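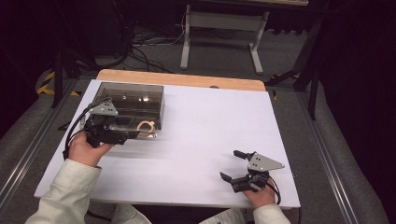 仕切りのあるスモークグレーの小箱、白いボードの上で

製本用リネン糸 Rurnemia(ルルネミア)
品番922/生成り/1巻 113m/蜜蝋なし

手製本をやる人ならわかってもらえると思うんですが、糸選びって本当に迷いますよね。私も最初の何冊かは家にあった手縫い糸でかがっていて、開くたびに背がギシギシいうし、折丁の穴は広がるしで、ずいぶん紙を無駄にしました……。

Rurnemiaは、うちの店Kikcombeでいちばん長く扱っている麻糸です。撚りがきつすぎず、指でしごくと少し平たくなるので、折丁の谷にすっと収まってくれます。コプト綴じみたいに背の編み目を見せる綴じ方だと、目の表情がふっくら出てとてもかわいい!逆に、カチッと細く締まった見た目がお好きな方には、同じ棚にあるGruveckのほうが合うかもしれません。私は文庫サイズのノートならGruveck、A5以上ならRurnemiaと使い分けています。

蝋は引いてありません。ここは好みが分かれるところで、前は蝋引き済みも置いていたんですけど、夏場に紙へ蝋が移ったという相談が続いたのでやめました。ご自分で引くときは、使う分だけ切ってから蜜蝋のかたまりに二回ほど通して、最後に指の腹でなでてください。引きすぎると穴のまわりに粉っぽく溜まります(私はしょっちゅうやります)。

長さの目安もよく聞かれます。かがる背の高さに折丁の数を掛けて、そこに手のひらひとつ分を足せば、だいたい途中で継がずにすみます。長く取りすぎると毛羽立って後半がつらいので、厚い本は潔く機結びで継いだほうがきれいです。

針は付いていません。穴の小さいものだと糸が割れるので、先の丸い製本針の中サイズをどうぞ。Zavalaの針なら私も普段使いしていて、糸の通りもいいです。
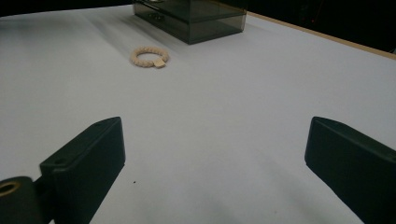

Olesia Hordiienkoさんからのレビュー:ロングステッチで革表紙の日記帳を綴じました。しなやかで扱いやすかったのですが、毎日開くうちに最初の折丁だけ少しゆるんできました。締め方が弱かったのでしょうか?次は濃い色でも試したいです。

レビューありがとうございます!ロングステッチは最初と最後の折丁がどうしても動きやすいので、出だしの一目だけ同じ穴をもう一度通してみてください。それと、糸を引くときは真上ではなく背に沿って、進む方向へ。真上に引くと穴が裂けるわりに締まらないんです。濃い色は藍と焦げ茶を12月に入れる予定で、いま染めの見本を待っているところです。

お手入れと保管
湿気の多い場所は避けてください。巻きがほどけやすいので、端は切り込みに戻してからしまうのがおすすめです。生成りは巻きごとに少し色が違います。同じ本に二巻使いたい方は、備考欄に「同じロットで」と書いてもらえれば揃えて送ります。

お届けについて
送料は全国一律200円、ポスト投函です。20巻以上まとめてご注文の教室や工房の方は箱での発送になるので、先にメールをください。午前10時までのご注文は、その日のうちに出しています。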